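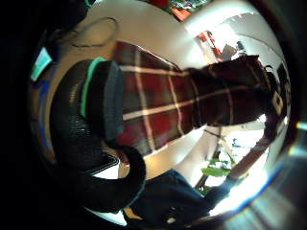
Why I Still Want a Hand in It

My grandfather taught me to fold shirts by standing behind me and moving my elbows. He didn't explain a thing. He just steered, grunted when I got ahead of him, and let go once he felt I could be trusted with a collar. I have thought about him a good deal this fall, because I have been spending my afternoons teaching a machine in more or less the same way, and I have come to believe he had the right idea (he would be unbearable about it if he knew).

There are two camps in our little corner of the world. One wants you to sit at a desk with a joystick or a headset and drive the robot from across the room. The other wants you to pick up the gripper itself, camera and all, carry it into an ordinary room, and do the job with it yourself while it records what it sees. I started out in the first camp. At Hermans I drove an arm by remote for most of a year, and I was proud of my scores, and I was also slow, stiff and a bit cross by lunchtime. 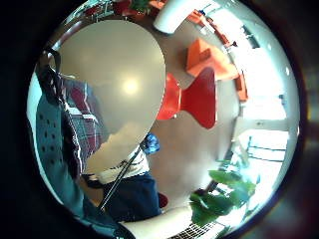 5 min read

What changed my mind was cloth. A sleeve is a terrible thing to grab from a distance. On the screen it looks flat and polite, and then the fingers close and you have either nothing at all or twice what you wanted, and you can't feel which. With the gripper in your own hand you know right away. Your wrist tips a little before your brain has an opinion, and that little tip goes into the recording along with everything else. I made 275 demonstrations by remote for the Fleno project and 496 by hand, and I would trade the whole first pile for a good slice of the second.

I should be fair, though, and say that the remote people have a point. When you drive the real arm, every motion you record is one the arm can make. A person carrying a gripper around is forever cheating without meaning to. We lean. We shift our feet, we bring a knee in closer, we reach from angles no bolted-down shoulder will ever manage, and later on somebody has to throw those tries away. At Loltden we lost over 3 days of work like that, and I can't blame anyone but myself and my very flexible back.

Even so, I would take the mess. Rooms where people live and sit have plants and chairs and windows that glare in the afternoon, and the person in the room is wearing whatever they put on that morning. If we want robots to be of any use there, somebody has to bring the lesson there, and a tool you can carry through a door makes that so much easier than an arm that needs a crate and a truck!

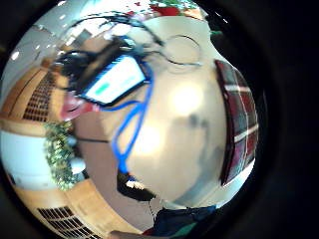
Eero Kemppainen wrote to me after reading a draft of this and told me I was being sentimental. By his account the hand-held way teaches a robot what people do, and the remote way teaches it what it can do itself, and a beginner needs the second lesson first. He would rather have five clean runs from a patient driver than an afternoon of my wandering about.

I've read his note several times now and I keep half agreeing with it. Maybe the answer is to start by hand, gather plenty, and save the remote driving for the places where the arm keeps getting stuck. We are going to try it in that order at Hillen, with shirts first and then towels, and Eero has promised to come and drive.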